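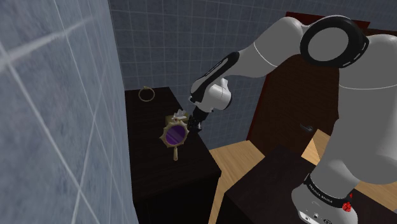

Why does my homemade yoghurt set firm on top but stay runny and stringy underneath?

Ibrahim Akinola
August 7, 2022
Viewed 1,109 times

I make yoghurt in a Vanditz jar maker, the older model with the single large glass jar and no temperature display. Full cream milk, Litasia freeze-dried starter, lid on overnight. The top third sets well enough to hold a spoon. Below that it goes thin, and if I lift a spoon out it trails strings back into the jar. Taste is mild, not much tang. Milk is heated on the stove until it steams, then cooled until it feels warm on the wrist, then into the jar with one sachet. I have tried a longer set and it made no real difference. Is it the starter, the milk or the machine?

Skemov

The most likely cause is incubation temperature, with insufficient heating of the milk as a second fault on top of it. Both can be checked with a probe thermometer.

Stringy texture comes from polysaccharides produced by the culture. Some strains are selected for this and will rope a little at any temperature, but most do it more when they are incubated on the cool side. A mild flavour points the same way, as acid production is slow when the jar is too cool. Aim for 42 to 43 degrees through the body of the milk. Don't let it go over 45, where the balance between the two main bacteria shifts and you start to get graininess and whey.

Steaming is not a useful endpoint for heating the milk. Milk steams visibly well before it is hot enough to denature the whey proteins, and denatured whey protein is a large part of what holds the gel together. Take it to 85 degrees and hold it there for ten minutes, stirring so that it doesn't catch. Cool it to 43 before adding the starter. A wrist test will tell you it is somewhere near body temperature, which is already too cool to start a single large jar in a low-wattage maker.

To test the machine, fill the jar with water at 43 degrees, put the lid on and leave it for four hours. Measure near the surface, in the middle and close to the base. If the three readings differ by more than a couple of degrees, you have found your layers. The large jar is the awkward one in that range. Smaller jars with warm water poured around them come out more even.

Change one thing at a time. I would fix the milk heating first – it costs nothing and improves the set whatever the maker is doing.

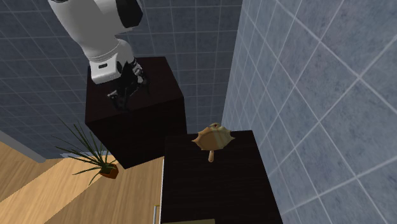
Dark wood-grain cabinet, gripper open above the flat top.

Stamatopoulos

Agree with most of the above. A few additions.

Check how you disperse the starter. Freeze-dried culture dropped straight onto the surface tends to clump and float, and you end up with a heavy inoculation in the upper layer and very little lower down. Whisk the sachet into 100 mL of the cooled milk until there are no visible specks, then stir that back into the rest with slow strokes right down to the base. This alone could account for a firm top.

If you want a thicker result without straining, add skim milk powder before heating, at three to four per cent by weight. More than that and it tastes chalky.

Straining works too, though you lose volume. I put a full jar through muslin in the fridge overnight and get roughly 600 g of thick yoghurt. The whey goes into bread dough in place of water.

After the set, refrigerate the jar for at least six hours before you judge it. Warm yoghurt is always looser, and moving or stirring it at that stage breaks the gel.

Don't keep back a spoonful of a stringy batch to start the next one. It carries over, in my experience. Open a fresh sachet.

mill_road_kitchen

Had the same thing, switched to UHT milk and it went away. No need to boil it either, just warm it up and go. Mine sits in an esky with a hot water bottle.

Ibrahim Akinola

Thanks. Ran the water test in the large jar. Surface held at 42, middle 39, base 36, so the maker is losing heat through the bottom. I have stood it on a folded tea towel and the base now reads 39 after the same time. Better, still not even.

Also bought a probe and held the milk at 85 as suggested. Last batch was firm most of the way down with a slight rope in the bottom few centimetres, and noticeably more sour. Will try whisking the starter in separately next, then the small jars if the base is still behind.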